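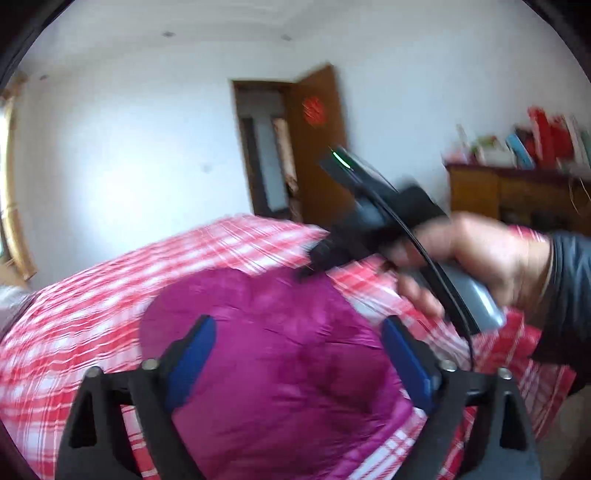

Cellham Housing Services, Purchasing and Equipment Desk

Laundry robot budget goes back for a second look

The plan to buy folding equipment for the linen service at Cellham has been held over until the spring round. The money was penciled in last year on the strength of a sales visit and a short demonstration, and several people on the desk now think it was penciled in too early.

What is on offer is a two-arm folding station from Kabbaj, priced per arm, with the software billed every year. The supplier would teach it from recordings made with hand-held grippers, one in each hand, by people handling clothes on ordinary beds. A puffy purple garment on a plaid cover is a fair test of the idea. It is slippery, it bunches up, and it has no flat edge that stays flat. Our own load is mostly sheets, towels and residents' winter jackets, and it is the jackets that take up staff time.

The quote covers 5 stations. It does not say how many items an hour each one will fold, and when we asked, the reply talked about "continued improvement over the life of the contract." That may be true. It is hard to put in a budget line. We have asked for a plain number for jackets, a plain number for sheets, and the share of items that a person would have to pick up and do over.

There is also the matter of who makes the recordings. The first draft of the agreement had our staff doing it, on our hours, for nearly five weeks, with the hand-held sets rented to us while they did. Under that draft we would be paying to help build the product and then paying again to use it. The revised draft moves the cost of the rental to the supplier but says nothing about wages. The desk has sent it back with that paragraph circled.

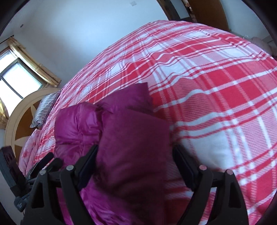
What it would cost to wait

Not much, as far as we can tell. The linen room handles 202 beds and is keeping up. The older flatwork folder from Bradov is paid off, takes sheets without trouble and has a service agreement that can be renewed a year at a time. It will not touch a jacket, but neither has anything else we have been shown outside a demonstration.

Okska, the second bidder, has offered a trial of one station with no purchase required. Their price per unit is higher and they want a dedicated room with a lockable door, and the only spare one on the ground floor has carpet and a single outlet. Electrical work was left out of both bids. Facilities has been asked for an estimate, and until it arrives the totals being passed around by email should not be treated as totals.

The desk's advice for now is to keep the equipment line in the plan at its present size, spend none of it, and take the Okska trial if the room can be sorted out. Any trial should run on our own laundry, with our own mix of items in whatever state they come out of the dryer, and should be timed by linen room staff. A neat pile of T-shirts on a demonstration table will not count.

Comments from building managers are welcome through the end of March. Managers who have already promised floor space to a supplier are asked to let the desk know before then, as at least one hallway closet appears in both bids.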